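Community and Facilities News
14 Aug 2023
By Jaruwan Khamphan

Changes to room bookings at the Pundwood Centre

The Pundwood Centre will introduce a revised schedule for the hire of its meeting rooms, hall and ground-floor foyer in December. The changes apply to all regular hirers, to one-off bookings and to internal programs run by the Centre itself. Current agreements will be honoured until their stated end date, after which hirers will be asked to sign the new form.

Demand for space has grown steadily. In the last financial year the Centre recorded 1,302 separate bookings, the highest number in its history, and more than 400 of these fell on weekday evenings. The existing paper diary, kept at the front counter, was designed for a much smaller building and has led to several double bookings. It will be replaced by an online calendar named Pando, which hirers may view at any hour and which will show confirmed, provisional and cancelled bookings.

Under the revised schedule, rooms will be offered in blocks of 60 minutes. Setting up and packing away are to be completed within the booked time. Hirers who need longer for either should book an additional block when they apply, as the rooms on both sides of a booking may be in use. Regular hirers keep first option on their present time slot, provided they confirm it in writing by the date given in their renewal letter.
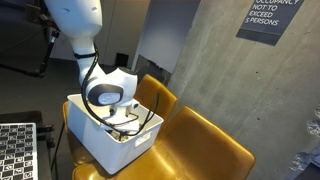 What happens if a group needs to cancel?

Cancellations made at least eight days before the booking will be refunded in full. Where less notice is given, the hire fee will be retained, although the bond will be returned in the usual way. Cancellations may be entered in the online calendar or lodged at the front counter during office hours.

The names of the rooms are also changing. The former Meeting Room 1 will be known as the Tinix Room and the former Meeting Room 2 as the Paisan Room. Both names were selected from suggestions received during the autumn consultation. The hall will keep its present name. Signage will be updated progressively, and the old numbers will continue to appear in brackets on correspondence until the new agreements are in force.

Hirers are reminded that furniture may be moved within a room but should not be taken from one floor to another. Fire exits and the corridor leading to the car park must be kept clear. Rubbish and recycling are to be placed in the bins at the rear of the building, and kitchen benches wiped down before departure. Any damage should be reported on the day, using the form available at the counter.

Concession rates will continue for registered charities, playgroups and seniors' organisations. Groups already receiving a concession do not need to reapply, but will be asked to supply a current certificate of registration with their signed agreement.

Enquiries about the new agreements should be directed to Riaan Radebe, Bookings Coordinator, at the Centre office. Printed copies of the schedule of fees can be collected from the front counter or posted on request.

Filed under: Venue Hire, Centre Notices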